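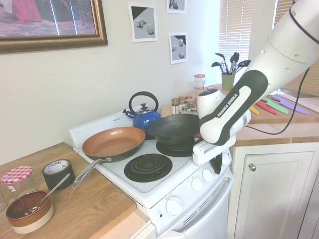 Home | News | Projects | People | Contact

Lotcombe lab tests shorter training runs for kitchen tasks

5/16/18
By Kinga Barta

The Potard project has finished its first set of tests on learning kitchen tasks from fewer demonstrations. The work uses a Franka Emika arm at a stove, with ordinary pans and utensils.

The usual method in our group trains one policy per task on 2000 demonstrations. The new method, called Roman, first trains on all tasks together and then tunes on a small set for each one. It needed 1183 demonstrations in total to cover 3 tasks: moving a pan between burners, lifting a kettle and turning a knob.

Results were mixed. Pan moves came out level with the old method. Knob turning was worse, mostly when the gripper came in at a steep angle. In kettle trials the arm succeeded in more than 51 percent of attempts, up from well under half.

The team will repeat the knob trials with a new grasp planner before the Vunby workshop in July. Code and logs are on the project drive.

We use cookies to improve this site. Accept | Settings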